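Benness Kitchen Table Set: read me

Last changed 22/10/2019. Maintained by Pallavi Rathore. Questions about the labels go to Oksana Sirko.

What is in it

The set covers small kitchen jobs done at a light wooden table: racking, unracking, wiping down and putting away. There are 793 clips. 782 have labels, and the rest are kept in the folder "unsorted" until someone has time for them.

The objects are ordinary ones. The black wire dish rack is listed as "rack". The white oval pad with the black braided edge is listed as "pad", whatever it is being used for in the clip.

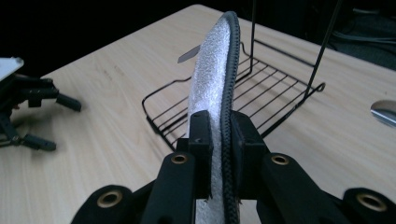 Labels are one short line each, in the present tense, such as "pad to rack" or "pad to table". Inna Kuzmenko wrote the first 700 and Irén Farkas did the others, so the wording drifts a little toward the end. "Stand" and "rack" mean the same thing in the early files. We left both in.

Table states

Every clip also has a table state, either "set" or "clear". Clear means there are no kitchen things on the part of the tabletop in view. Grain, marks and glare on the wood don't count as things. 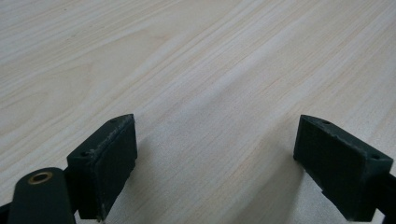

If a clip goes from one state to the other, the label gives the state at the start. There are 5 clips where we could not agree on the state. They are marked "set?" in the table file and should be left out of any totals.

Known problems

The pad is sometimes called "sponge" in the May files. Search for both words.

The file names use spaces. Put quotes around them in scripts.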